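Straw, Leaves or Bare Soil? Mulching Bush Beans in Raised Beds
Student project report, Haugland School Garden, Skukville

Introduction
When our group first sat down to pick a topic, we all wanted to grow something we could eat, and we all remembered how miserable the garden looked last summer when the watering fell behind. Bush beans seemed like a friendly choice. They come up fast, they don't need poles, and they let you know pretty quickly when they are thirsty. We named the project Borex (it was the only name all of us could agree on!) and set out to learn whether a layer of mulch would keep the soil damp longer and give us more beans.

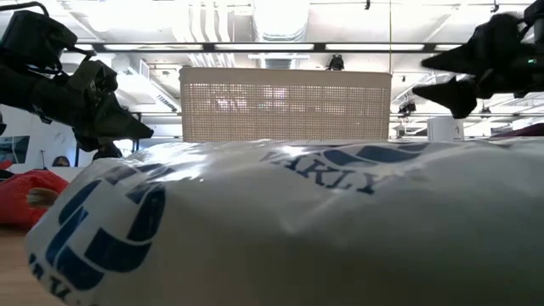
What we did
We used the three raised beds along the Fasten Street fence, which get sun from mid-morning until late in the day. Each bed got 17 bean plants, the same garden soil and the same compost. One bed was covered with straw, one with shredded leaves from the fall pile, and one was left bare. We started in May, as soon as the nights were warm enough, and kept records for 13 weeks.

Every morning before class somebody pushed a finger into the soil up to the second knuckle. If it felt dry, that bed got one full watering can, and we wrote it down. We know a finger is not a scientific instrument, but it is what most gardeners use, and we got better at it as the weeks went by.

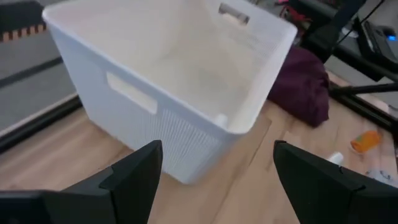 Picking turned out to be the part we had planned the least. Beans hide under their own leaves, so we went down each row twice, once from either side, and weighed each bed's harvest separately before anything went home. Our paper sacks went soggy on dewy mornings, and next year we would much prefer a rectangular plastic basket with small holes all over its sides and handle openings in the walls, so the beans can be rinsed and carried in the same thing.

What we found
The straw bed did best, with 1,978 grams of beans, and it needed the fewest cans of water. The leaf bed came second. Its leaves packed down into a mat after heavy rain, and water ran off the top until we loosened it with a hand fork. The bare bed dried out first nearly every time, and its lower leaves had yellowed by July. We did find more slugs under the straw, mostly near the edges.

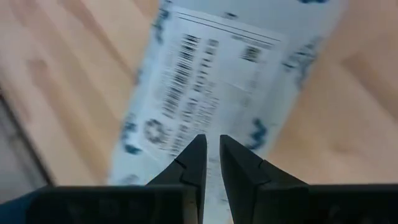
One reader of our draft wondered whether the straw bed simply got less afternoon sun than the others, and suggested switching the beds next season to find out. We think that is a very fair point, and we plan to do it. We would also like to wait until the seedlings are taller before mulching, which might make things a little harder for the slugs.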